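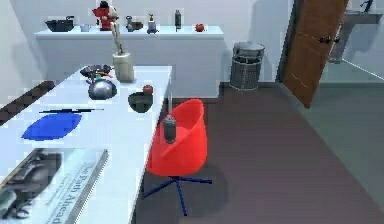 Lertchai Jaidee objects that each shared car takes up to eight private ones off the road, and that our reading of the Wastwood survey is too harsh. We doubt it. The survey went to 3,436 members of the Floteck car-share and asked whether they had sold a car "or put off buying one." Those are different things. A student who was never going to buy a car can tick that box as easily as a family that got rid of its second minivan.

The timing is also a problem. Members were asked in October, right after the Dlamini Street parkade closed and monthly parking went up by $100. Some households would have sold a car anyway, and the survey gives us no way to pull them out. It was also sent only to current members, so anyone who tried car-sharing, gave up and bought a hatchback is missing.

We asked Floteck for odometer records and got totals by neighbourhood, with no trip lengths. Drelholm, at the end of the bus line, had only 100 members, too few to say much about labour force commuting or anything else.

Figure 2. Computer-rendered doorway with an open door and white walls on both sides.
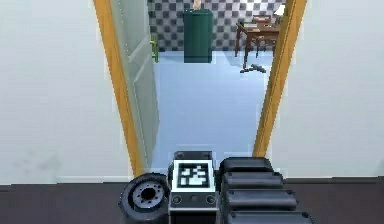
4.3 What the parking permits show

City permit counts are a duller source, but they don't depend on anyone's memory. In Wastwood they stayed flat over the same period. If cars were disappearing at the rate claimed, we would expect to find fewer permits.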